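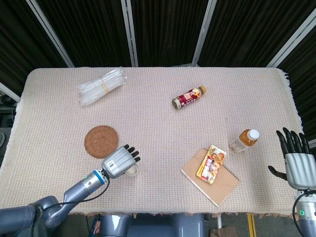 Asham Ferry Landing: frequently asked questions

Last updated 1/22/23

What happened at the landing?
A section of the approach ramp at the Asham ferry landing gave way in October, during the evening boarding for Nollico. The ramp was full at the time. People at the back kept moving forward after the gates had been closed, and most of the injuries came from the crush at the top of the ramp. A smaller number of people went into the water.

How many people were affected?
The ferry operator, Velent, sold 1,261 tickets for that sailing. The vessel and the landing together were approved for 600. The hospital in Asham treated 144 people, most of them for bruising, broken bones and breathing trouble. We are not publishing a list of the dead. Families have asked for that, and the names will be read into the record when the inquiry opens.

Why was it so crowded?
It was the last night of the harvest festival at Nollico. Two earlier sailings had been cancelled because of wind, and passengers holding tickets for those sailings were told to use the evening one. Whether anyone at the landing had the authority to stop the boarding is one of the main questions for the inquiry.

Is the ferry running now?
Yes, on a reduced timetable from the old cargo wharf at Giraldo. The Asham landing is closed to everyone, including private boats. A shuttle bus leaves from the Asham post office 40 minutes before each sailing. It is free if you show a ferry ticket.

Are there limits on passenger numbers?
Yes. Tickets are now tied to one sailing and can't be moved to another on the day. If your sailing is cancelled you will get a refund or a new booking, and you should not go to the wharf without one.

I was on the ramp. How do I give a statement?
Fill in the witness form at the Asham council office, or ask for one by post. You can write in any language. You don't need a lawyer, and you don't need to have been hurt. Children can give a statement with a parent or guardian present.

I have video on my phone. Do you want it?
Yes, please. Keep the original file and don't trim it. Staff at the council office can copy it while you wait. The inquiry had received 1,844 photos and clips when this page was updated – more are still welcome, even if you think they show the same thing as everyone else's.

Where can I collect lost belongings?
Shoes, bags, prams and phones recovered from the ramp and the water are held at the Giraldo wharf office, weekdays from 9 to 4. Bring some identification and a description of what you lost. Passports and bank cards have been handed to the police.

Can I claim for medical costs or lost wages?
There is a hardship payment for people who were treated in hospital and for the families of those who died. Taking it does not stop you from making a claim against Velent later. Keep your receipts, including for travel to appointments.

When will the inquiry report?
No date has been set. Hearings will be held in the Asham town hall and will be open to the public, apart from sessions involving children. The hearing timetable will be posted on this page and on the noticeboard outside the council office.

Will the landing be rebuilt?
That has not been decided. The damaged section of ramp has been removed and is in storage as evidence – no work will start on the site until the inquiry releases it.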